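Budard folding craft table: our review
Last updated: Jun 15, 2024

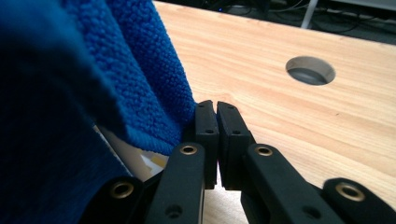

Over the tabletop, pads nearly together.

I've had the Budard up in the spare room for 16 days now and I'm smitten! It folds to the width of a coat rail, weighs less than my old pasting table and doesn't wobble when I'm cutting fabric, even with my full weight on the rotary cutter. Frida Ásgeirsdóttir put me on to it after trying the Vesent, a good table too but too low for anyone tall (she was forever rubbing her back).

The legs lock with a proper clunk. My one moan is the catch underneath, very stiff for the first week, though a dab of candle wax sorted it. I'd happily buy a second for the shed.

Gifty Tsikata

We use cookies to remember your settings. Accept | Manage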